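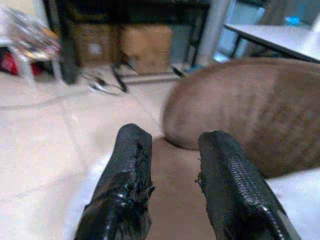 Clearing a floor is the least admired part of setting up a room, and so it gets a week of its own in this course. Most clutter starts out as something put down for a minute. Boxes are the classic case: slide two cardboard ones under a table with black legs and they count as storage, at least until somebody needs what is in them. The cable on the tiles in front has no such cover story. It is in the walkway, and it gets dealt with first.

## Week 4: Floors before surfaces

Work in this order:

1. **Cables.** Trace both ends before you coil anything. Unplugging first and tracing later is a popular method with people who enjoy phone calls.
2. **Boxes.** Open, decide, label on the short side. "Misc." is not a label.
3. **Soft and round things.** They roll, they squash, and they belong in a bin with sides.
4. **The floor itself.** Sweep pale tile along the grout lines, then across.

Tables come after all this. Start with them and everything on top moves to the floor, where you will meet it again.

**For the Rudura exercise:** you have 14 minutes per room and one bin each. Bring the Kullis checklist, filled in as far as item 11. Blank checklists will be admired and returned.

Reading: Matos handout, page 70, including the footnote on extension cords.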